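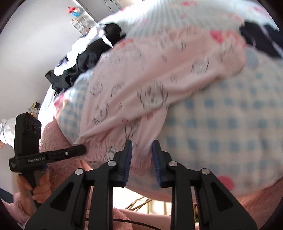 4.2 Sorting on the bed

I spent a good part of the Zerkwood study watching people deal with clean clothes, and I have to say the bed won every time! We'd asked households in Dralach to sort wherever they liked (table, floor, sofa, whatever), and out they went to the bedroom with the pile in their arms. I coded 607 garment episodes in the end, and the soft, crumply things were by far the most fun to code. A thin printed top with ribbed cuffs has no edges to speak of until somebody finds them, and on a checked cover it's easy to lose a sleeve altogether. Pants are kinder – you get a waistband, and a waistband tells you which way is up.

Figure 2. Pink garment with a gathered elastic waistband, laid flat on a quilted cover.

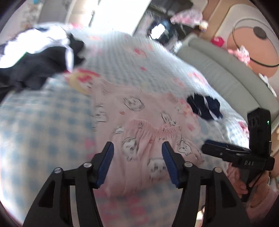 Mohcine Ezzat objected, when I read this section out on a Friday, that a waistband only helps if it stays put, and that elastic pulls the cloth in so the legs never line up. Fair point, and I went back and split the code into 2: "flat at the waist" and "flat at the hem." The second one took people longer, especially with pajamas, and I've kept the two apart in the tables that follow.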